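Thread: I read the "good practice" guide for cloth-handling robots so you don't have to. I have thoughts and most of them are rude.

1/ The document is the Karkska guide to recording and reporting garment work with small robot arms. It runs to 2,626 words. The word "should" does a lot of the lifting. The word "must" turns up twice, both times next to "credit the authors."

2/ I'm not against rules. I spent years in commercial laundry at Boonyarit before I moved over to robots, and that place ran on rules. The difference is that a laundry rule had a name next to it. Skip the lint check and Agathe Delaunay would be standing at your elbow by 9 in the morning.

3/ So. Section one, the work surface. "The surface should be clean and free of distracting marks." Free according to who? Measured how? Every table I have ever worked at has specks on it. Cloth sheds. You wipe it, you put a shirt down, you have specks.

4/ Same section says the garment should begin in "a natural state of disorder." I read that one out loud to Flynn Katene and he asked if there was a certificate for it.

5/ A crumpled shirt is a start position, fine. Whose crumple, though? Drop it from waist height? Scrunch it and let go? If two labs crumple differently, their success rates can't be put in the same table, and the guide puts them in the same table. 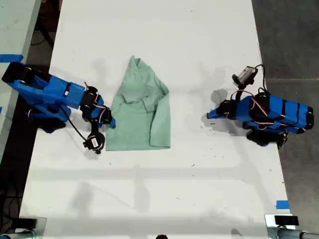 Does the guide say how far apart the two arms have to be before a run starts?

It gives no distance. The wording is "a comfortable separation," and each team is left to pick its own and write it down.

6/ "Write it down" is the good bit, by the way. I'd keep that. If the whole guide were one page saying write down your start position, your lighting and your fingertips, I'd print it and hang it up.

7/ Lighting gets one line. "Even illumination is preferred." Overhead light plus arms equals shadows on a white table, every time, and the shadows move when the arms do. I want to know whether you trained with them or without them. Preferred by whom doesn't help me.

8/ Now the success numbers. The guide holds up Flotlow's folding result, 98 percent, as a model of clear reporting. Go and read what counted as a fold. A sleeve sticking out was allowed. A hem off by a hand's width was allowed. My old shift lead would have thrown that pile back at me.

9/ Zadine reported 80 percent on what looks like a stricter rule and got a polite footnote. Guess which team I'd rather hire. The guide never says a score has to come with its pass rule attached, and that's the one "must" I'd have fought for.

10/ Lizeth Mosquera sent in a comment in July asking for exactly that. The reply thanked her for her engagement. I've seen the reply. It is one sentence long.

11/ Human resets. After a failed run somebody reaches in and lays the cloth out again. Do you count that time? Guide: "may be reported separately." So it won't be. You can make any system look quick if the slow part is a person with no line in the spreadsheet.

12/ Fingertips. This is the one I really care about. People wrap them, pad them, tape them, swap the pads when the grip goes off. I have no problem with that – tape is a perfectly good engineering material. But a finger with a fuzzy pad and a finger with bare plastic are two different tools, and the guide files both under "standard end effector."

13/ Ask for a close-up of the tips at the start of every session and another at the end. Costs you a minute. Pads wear, tape creeps, and later you're staring at a drop in performance trying to work out what changed.

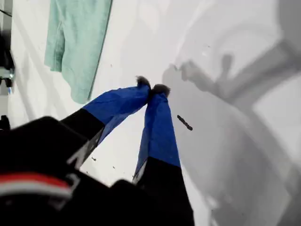

14/ Emergency stops. I'll be fair, this section is decent. Stop within reach of whoever is running the arms, tested before each session, result logged. Mireille Lemaire wrote it and you can tell she has had to use one.

15/ Morven Niven asked me in replies if I think people will follow the guide. They'll cite it. Following it would need something in there you could fail.

16/ They're taking comments on the next version. Mine is going in tonight: pass rule next to every score, reset time counted, photo of the fingertips, and some description of the crumple that a stranger could copy. Send your own if you run cloth, especially if you disagree with me about the tape.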